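Hilos > Cripto y pagos > Tandalis: lo que dice el papel y lo que no

1/ Me han pasado ya tres veces el documento de Tandalis, la plataforma que promete convertir los puntos de fidelidad de cualquier tienda en un token único e intercambiable. Lo he leído entero, anexos incluidos. Voy por partes y aviso de que es largo.

2/ La idea, resumida por ellos: compras café, te dan puntos; compras zapatillas, te dan puntos; todo acaba en el mismo monedero y lo gastas donde quieras. La emisión, el canje y la caducidad los lleva un contrato inteligente. Suena bien. Sonaba bien también las otras veces que lo he oído.

3/ Primera pregunta, la de siempre: ¿por qué querría una cafetería que sus puntos se gasten en una zapatería? El punto de fidelidad existe para que vuelvas a la cafetería. Si lo puedes gastar enfrente, es dinero, y el dinero ya lo teníamos.

4/ El documento le dedica a esto un párrafo. Uno. Dice que «la red genera valor compartido para todos los participantes». No hay ni un cálculo de cuánto pierde el comercio que emite mucho y recibe poco.

5/ Segunda pregunta: ¿quién compensa? Si la cafetería emite y la zapatería acepta, alguien le debe algo a la zapatería. En el apartado de liquidación aparece un «fondo de equilibrio» gestionado por Gronow, que es la sociedad que hay detrás. O sea, un intermediario central. En un proyecto cuya portada dice «sin intermediarios».

6/ He buscado cómo se dota ese fondo. Sale de la venta del token. Cuando se acabe lo recaudado, el texto habla de «comisiones dinámicas». No pone tope.

7/ Sobre los comercios. La web habla de 350 comercios adheridos. En el anexo C son 350 comercios «que han manifestado interés». Manifestar interés es dejar un correo en un formulario, yo mismo he manifestado interés en dos gimnasios este año.

8/ Escribí a soporte preguntando cuántos tienen el sistema funcionando en caja, cobrando y canjeando con clientes de verdad. Me contestaron que el piloto está en marcha con 14. Les pedí nombres. Me mandaron el enlace al documento. 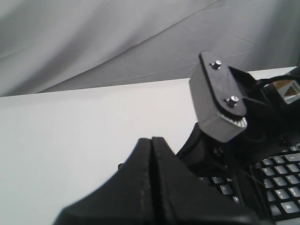

9/ Vamos con el token, que es donde está la miga. Hay una venta privada ya cerrada y una pública anunciada para marzo. La privada llevaba descuento y el periodo de bloqueo es más corto que el de los compradores públicos. Léelo otra vez: quien pagó menos puede vender antes. El calendario de liberación viene en una tabla con casillas para fundadores, asesores, reserva y comunidad, y la casilla de asesores está tan despejada como la parte izquierda de esa mesa blanca. Ni porcentaje ni fecha. Espero que sea una errata de maquetación, pero he preguntado dos veces y sigue igual.

10/ Antes de que me lo digáis: sí, hay auditoría. La firma Berhe, que yo no conocía. El informe cubre el contrato de emisión y deja fuera, por escrito, el de canje y el fondo de equilibrio. Auditar la emisión y no el canje es revisar la puerta de entrada y dejar la de atrás para otro día.

11/ El propio informe lo advierte en la segunda página, eso hay que reconocérselo a Berhe. Quien lo resume como «auditado al completo» es el canal de Tandalis.

12/ Rendimiento. Prometen 2.000 operaciones por segundo. Fui a ver de dónde sale la cifra: una prueba en red propia, con nodos propios, en el mismo centro de datos. En la red pública donde dicen que van a desplegar eso no lo ha hecho nadie que yo sepa, y desde luego ellos no lo enseñan.

13/ Y luego está la letra pequeña de ese apartado: si la red va cargada, las operaciones se agrupan «fuera de la cadena» en un servidor de Gronow y se anotan después. Volvemos al servidor de una empresa. Que puede estar perfectamente bien, ojo. Los bancos funcionan así. Pero entonces explícame para qué el token.

14/ Me habéis mencionado mucho a Finlay Halliday, que figura como director de producto y respondió anoche a uno de mis mensajes. Lo cito entero para no hacer trampas: «El comercio no tiene que entender la tecnología, solo notar que el cliente vuelve».

15/ De acuerdo con Halliday en lo primero. En lo segundo, le pregunté si tenían el dato de recurrencia del piloto, aunque fuera provisional, aunque fuera malo. Respuesta: «se compartirá con los participantes de la venta». Así que el dato que serviría para decidir si compras te lo dan cuando ya has comprado.

16/ Comparación inevitable: Nirard. Los más viejos del lugar os acordaréis. Mismo planteamiento, puntos universales, monedero bonito. Llegaron a tener casi 500 tiendas y cerraron porque las grandes se fueron en cuanto vieron que estaban pagando los descuentos de las pequeñas. No les falló la tecnología. Nirard ni siquiera usaba cadena de bloques, era una base de datos y un chico que la reiniciaba por las noches.

17/ ¿Qué cambia Tandalis respecto a Nirard para que las grandes se queden? Es LA pregunta y no la veo contestada. He buscado «Nirard» en el documento y no aparece. Tampoco hay apartado de competencia, solo una gráfica con dos ejes sin unidades donde ellos están arriba a la derecha.

18/ Lo legal. Si el token se puede vender en un mercado, me cuesta creer que siga siendo «un vale de descuento digital», que es como lo definen en las condiciones. En el folleto para inversores, el mismo token tiene «potencial de revalorización». Un vale de descuento que se revaloriza. No soy abogado y no voy a decir qué es, pero las dos cosas a la vez me parecen muchas cosas.

19/ Las condiciones, además, eximen a Gronow de devolver nada si «el entorno regulatorio» les obliga a cambiar el modelo. Está en la cláusula de fuerza mayor, entre los terremotos y los cortes de suministro.

20/ Cosas que me han gustado, que también las hay. El monedero de prueba funciona, lo instalé y no me pidió la agenda de contactos. La recuperación de clave está bien pensada. El código del contrato de emisión es público y se lee sin sufrir. Se nota que hay gente competente programando.

21/ Respondo a lo que más me llega por privado: «¿entonces es una estafa?». No lo sé y no lo he dicho. Digo que piden dinero por adelantado con un fondo sin explicar, un piloto sin nombres y una auditoría a medias. Podrían arreglar las tres cosas en una tarde si quisieran publicar lo que ya tienen.

22/ Y a los que venís con «no entiendes la visión»: la visión cabe en un tuit. Lo que no entiendo es la tabla de la página de liberación.

23/ No tengo tokens de Tandalis ni de nadie que compita con ellos, no me ha pagado nadie y la cafetería de debajo de casa sigue con la tarjeta de cartón y el sello. Me falta un sello para el café gratis.

24/ Añado por la tarde: han actualizado la web. Donde ponía «comercios adheridos» ahora pone «comercios en la comunidad». El número es el mismo. La casilla de asesores, sin cambios. Si contestan a lo del fondo lo cuelgo aquí debajo.

Contacto | Aviso legal | © Todos los derechos reservados | Volver arriba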